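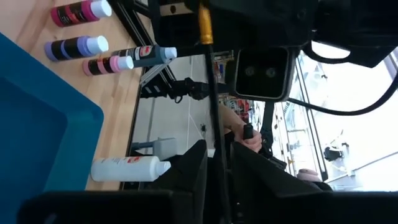

Hestow asked this morning whether the paints are being sorted by color or by how much is left in them. By color for now. Fill level means weighing each bottle, and the bench scale is still out for calibration. Will revisit when it comes back.

March, notebook 3, paint bench tidy, continued.

Starting point: bottles and brushes left on the tables after the sample boards. Aim is one place for each thing, with the blue bin used for paint only. Brushes do not go in the bin. Last time they did, two came out with the bristles bent over and had to be thrown away.

Order used:
Magenta, lavender and pale pink together. Dark gray next. White last, kept apart from the others because it is the one everybody picks up and it needs to be easy to reach.

Caps: check each one by hand before it goes in. A quarter turn past finger tight, no more. Overtightened caps crack at the skirt and then leak when the bottle lies on its side. Bottles should stand upright in the bin anyway. If they will not stand, there are too few in it – fill the gap with a folded rag.

White is reordered under stock line 1,626 on the Vanus sheet. Minimum is 6 bottles, counting the store cupboard. I did not check the cupboard today.

Timing: about 15 minutes for the paints, including wiping down the outsides. Most of that was dried paint around the necks. Warm water and a nylon pad work. Solvent takes the print off the labels, so do not use it.

Second half, lamp and brushes.
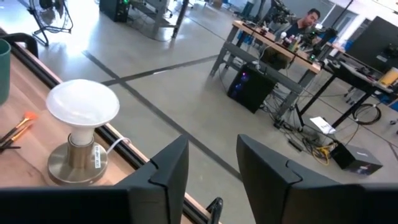
According to Niskanen the lamp is too warm for judging the pinks and should go back to Hollside. Not convinced. The boards were compared under the overhead lights and again by the window, and the lamp was never meant for color matching. It is there for edge work, where a low light from one side shows up ridges. Keep it until somebody has tried a cooler bulb.

Notes on the lamp: lift by the metal base, never by the white glass or plastic part (material not confirmed, treat as glass). Leave slack in the cable behind the base. Keep wet things on the other side of the table.

Brushes: three in use, orange bristles. Rinse, reshape with fingers, lay flat until dry, then into the rack handle down. Do not stand them in a cup of water overnight. The ferrules loosen and the handles swell.

Open items:
Scale back from calibration – ask again.
Cupboard count for white.
Cooler bulb, same fitting, for Niskanen's test.
Rack needs a wider slot at one end, the larger handles bind in it.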